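Shared Cell Rules: Frequently Asked Questions
Applies to all two-arm bench cells at the Jernton site

This page answers the questions most often sent to the cell rules mailbox. It covers bench cells with lined walls, a rail-mounted pair of arms and loose retail goods as work items. It does not cover the floor-standing machines in the Bernelo hall, which have their own rule set. Where this page and the posted cell sheet disagree, follow the cell sheet and report the difference.

Who needs to read this?

Anyone who starts, stops, resets or cleans a cell. Visitors who only watch do not need to read it but must be with someone who has.

How many people may work at one cell?

2. One operates and one records. The recorder does not reach into the cell while either arm is powered. If the two people swap roles, they swap between runs and note the change in the log.

What counts as a run?

A run starts when the operator enables the arms and ends when both are disabled. A pause with the arms enabled is part of the run. Putting an item back by hand ends the run, even if the task was nearly complete.

What must be checked before enabling the arms?

Check the following in this order:
Emergency stop released and within reach of the operator.
Arm mounting plates tight on the rail.
Cables clear of the travel of both arms.
Corner posts and wall panels seated.
Work items matched to the item list for the task.
Floor of the cell inspected for debris.

The floor is inspected last. Seating the wall panels and placing items can both drop material onto it.

How clean does the floor have to be?

Remove anything that can be picked up with tape or a dry brush. Small chips and flecks do not stop an arm, but they can end up between a finger pad and a package and change the grip. Marks that are part of the floor pattern are left alone. If you are unsure whether a spot is pattern or debris, touch it with the arms disabled.

Is debris in the rail groove treated the same way?

No. The groove is cleaned on the maintenance schedule. Do not blow it out with compressed air, which moves the dust into the carriages and the cell. Use the narrow vacuum nozzle with power off at the wall.

May both arms be over the floor in front of the rack at the same time?

Yes, if only one of them is holding an item. The empty arm keeps its fingers clear of the held item and does not cross under it. When both arms hold items, one stays on its own side until the other has released. 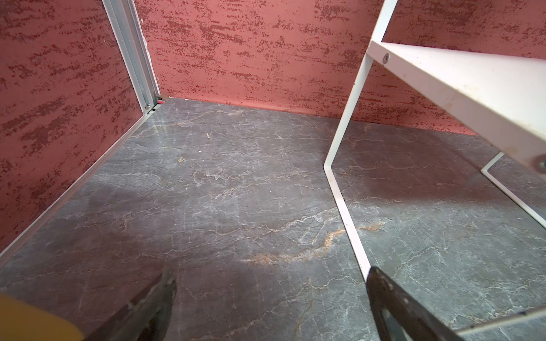
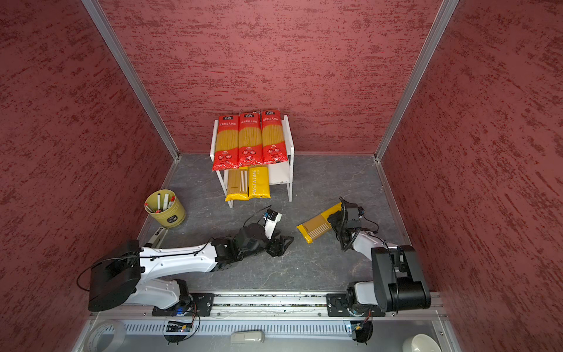 What if the task needs a handover between arms?

Handover tasks have a separate sheet. Do not improvise a handover under a shelving sheet. The grip limits are different, and the record will be filed under the wrong task code.

How close may the fingers come to the rack legs?

Contact at approach speed is not allowed. Contact at placement speed is allowed if the rack does not move. If the rack moves, stop, disable both arms, set the rack back to its position and start a new run. A bent leg takes the rack out of service.

May packages hang over the front edge of a shelf?

For long packages, yes. The item is accepted if it stays put for 2 seconds after the fingers open and does not touch the arm as it withdraws. Items leaning on the lower tier are accepted on the same terms.

Do wrappers need to be intact?

Yes. A split seal is a reject. Creases and scuffs are not. Replace the reject with an item of the same type, and do not tape it closed. Tape changes the friction of the film and leaves residue on the pads.

What is the mass limit for a single item?

1000 grams, including packaging. The limit applies to each arm. It is not doubled when two arms share an item.

Can other objects stay in the cell during a shelving task?

Only if the item list names them as bystander objects. A pen holder is a common one. It goes on the floor beside the rack, upright at the start of the run. If it is tipped, log the event and finish the run unless a marker rolls under an arm.

What about tools and containers outside the cell?

They may sit on the surface in front of the base if they are below the vent panel and clear of the wiring. Nothing is placed on the rail.

How often are finger pads replaced?

Every 31 runs, or sooner if a pad is lifting at an edge. Wear on the metal tip alone is not a reason to replace the pad. Record the tip condition and leave it to maintenance.

Which log form is current?

The Zarnine form. The older Honorato form is still accepted from cells that have not been moved over, but do not mix the two in one shift.

Who can approve an exception?

The shift lead, in writing, before the run. Exceptions are for one task on one cell and expire at the end of the shift. An exception cannot be used to skip the pre-enable check.

Where do I send a correction to this page?

To the cell rules mailbox, with the question heading in the subject line. The next review is in March.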